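Cleaning Methods for Exterior Wood Decks
Final project report, Building Maintenance II

Background

Our group was asked to compare ways of cleaning an outdoor surface and recommend one to a property owner. We picked wood decks. The apartment complex at Trallon agreed to let us use the shared deck behind its laundry building, which had gone green along the north side and gray everywhere else. The deck is pine, with gaps between the boards that were packed with leaf litter when we first looked at it in September.

Method

We marked off 9 test sections with masking tape and string. Three were scrubbed by hand with a stiff brush and dish soap. Three were treated with an oxygen bleach powder mixed in warm water, left to sit, then brushed and rinsed. The last three were pressure washed with a machine rented from Flaledia, set at 600 psi with a fan tip. The rental desk told us not to go higher on pine.

Before any washing we swept the whole deck and cleared the gaps with a putty knife. This took longer than any of the cleaning and we had not planned for it, so the pressure washing had to be moved to the following afternoon. 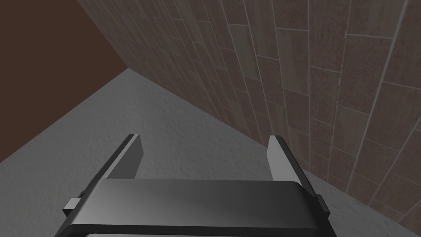 Each section was rated by all group members on a scale from 1 to 5 for green growth, gray color and raised grain. We rated once when the boards had dried and again 2 weeks later.

Results

Soap and brush removed most of the surface dirt but left the gray color alone. The average score for green growth was fair on the open boards and poor next to the wall, where the brush would not fit.

Oxygen bleach gave the most even color. One section came out blotchy. We think the solution dried before we got back to it, as that section was in full sun.

Pressure washing was the fastest and got the gaps cleanest. It also raised the grain. On one board the tip was held too close and left a stripe that was still there at the second rating.

Cost

The owner's budget was $700 a year for all outdoor cleaning. Any of the three methods fits if residents or staff do the work. Hiring it out to Grorkunen would use up most of the budget in one visit, going by the written quote we were given.

Recommendation

We recommend oxygen bleach once a year in spring, with sweeping and gap clearing in the fall. Pressure washing should be kept for the steps. We did not test sealers, and the results may be different on a deck that has been stained.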